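**Omdale, May 2026**

# Clothing label Belix questions "lasts for years" claims, starting with its own

Belix, the Omdale maker of everyday workout clothes, is dropping the word "durable" from its tags, its website and its store signs. The company says the word has been used so freely across the trade that shoppers have every right to ignore it.

"I have read hundreds of tags that promise a long life, and very few say how anyone found out," said Ming-te Yu, who runs product testing at Belix. "Ours didn't say either. We had a wash test, we liked the result, and we printed a nice word."
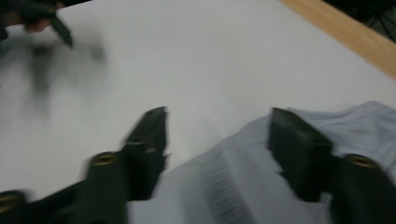

The old Belix test ran for 8 washes. A new one, carried out at the company's Endbridge workroom, runs for 60, with each item measured at the chest, straps and hem before the first wash and after the last. Of the 297 items tested so far, Belix will publish every result, including the ones it would prefer to leave in a drawer. Two styles lost enough stretch that they have been pulled from the fall line.

Belix is also wary of what its own numbers can prove. A washing machine in a workroom does not sweat, skip the care label or leave a top in a gym bag for a week. For that reason the company will not turn the results into a star rating or a seal. 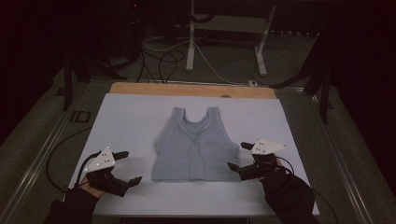 *Light gray sleeveless crop top, laid flat.*

The first full set of results will cover the Cha range of tops and will be posted in October. Each style will get one page with the starting measurements, the final measurements and plain notes on seams and fading. Shoppers who bought a Cha top in the past can ask for the page by mail.

Belix has invited other labels to print their wash counts too. It is not expecting a rush. "Everyone says they're in favor of this," Yu said. "I'll believe it when I see a number on a tag."

**About Belix**
Belix designs and sells workout and casual clothing from its store in Omdale. The Endbridge workroom handles samples, repairs and testing. A trial repair service has fixed 900 garments to date.

**Press contact:** Belix Press Desk, Omdale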